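Galli library to close its main hall until December

The public library in Galli will close its main hall for two months while workers replace the old heating pipes. The children's room and the newspaper corner will stay open during this time, but visitors must use the side entrance from the parking lot.

According to the library, the pipes have leaked several times in the last winters, and the repairs were becoming too expensive. The company Rarkard was chosen for the work after the town received two offers. The new system should also make the reading tables near the windows warmer, which many readers have asked for.
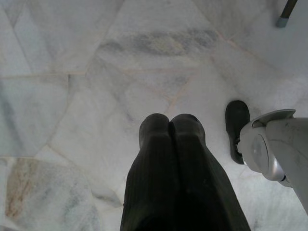 Pale marble flooring with irregular joints.

More than 1000 books from the local history section were already moved to the school building in Sitetti. They can be ordered at the desk and are normally ready for pickup on the next working day. Books which are borrowed now can be kept until the hall opens again, and no late fees will be charged.

The evening language courses will continue in the school too. They start at 6 p.m. as before. Film club members should check the notice at the side entrance, as the place for the next showing is not yet decided.

The library asks visitors to not leave bicycles in front of the main doors, where the trucks need space to turn. The return box has been moved to the left of the side entrance and can be used day and night.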